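The pile on the chair
I moved house with 13 bags of clothes and a firm belief that I didn't own very many

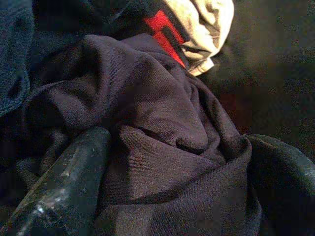 I have never been a folder. My mother's side of the family, the Ó Flaithearta lot, could square off a bedsheet in mid-air while talking about somebody's hip operation, and I got none of it. When I moved to Flustdale in May I promised myself a fresh start, with drawers and everything, and by the second week the bedroom chair had vanished again under a heap. So I've been going through it one thing at a time, and what I've found is that I like cloth much more when it's in a mess. Take something dark with a fine diagonal twill, that inky navy you'd swear was aubergine in another light. Folded flat it's just a dark oblong. Bunched up, the weave shows wherever the light lands on a fold, and the creases go practically black. Lovely stuff! And there's nearly always something cream and crumpled poking out from underneath, needing an iron it won't get.

Twill is the great forgiver, by the way. It's what your jeans are made of (and most chinos), and the slanting weave hides all sorts of sins, including mine. Satiny things are not so kind. I once left a blouse at the bottom of the heap for a whole summer and it came out looking like a road map.

My method, if you can call it that, came from a day course at Rimeo, a little mending shop up the hill from me. You pull out one item, give it a good shake, and decide on the spot: wear, wash, mend or go. No second pile allowed. I cheated straight away and started a second pile (small, tasteful, on the bed). I also spent £16 on a canvas storage box from Vodora, which I was terribly pleased with until I saw it was the perfect size for hiding things I hadn't decided about.

I'm down to four bags now. The chair has one visible arm, and last night I sat on the edge of it to put my socks on.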